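Codel Hand-Held Gripper Pair, reviewed by Shuk-fan Tai

We have had the Codel pair at Gorkombridge since November, as a possible replacement for the older Yu set. Both are held by the operator, one in each hand, and both record from a camera on the tool. I used the Codel for 2 weeks on small table tasks, mainly phones and phone cases, and logged 22 sessions.

Setup is quick. The cables come out of the rear of each gripper, which keeps them off the table, but they pull a little at the wrist after an hour. The handles are comfortable for my hands. A colleague with larger hands preferred the Yu.

The fingers open wide and the tips are thick and blocky. They hold a soft phone case on edge without bending it much. A bare phone lying flat is harder, and I had to slide it to the edge of the board before I could get a grip on it.

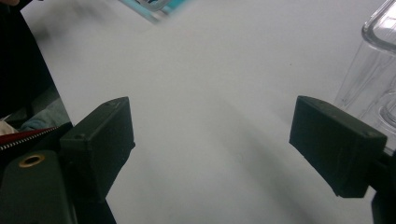
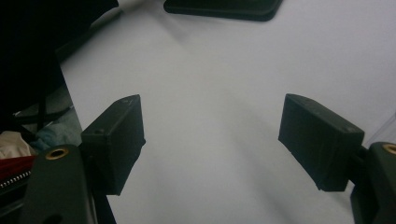
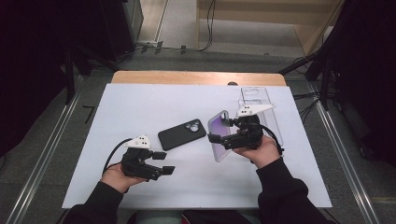
First two: fingers open over the white surface, from the tool camera. Last: the right gripper holding the purple-tinted case.

The tool camera gives a good view of both fingertips. Fast wrist turns blur the background, so I slowed down for anything near the far side of the table. Clear cases on a white board are difficult to see in any of the footage. The Zanon camera we tried on the Yu was no better at this.

Codel rates the finger pads for 2,000 grips. I did not get that far and saw no looseness. Spare pads cost 100 a set, which is too much.

I would buy the Codel for cases, boxes and similar items. For thin flat parts I am keeping the Yu.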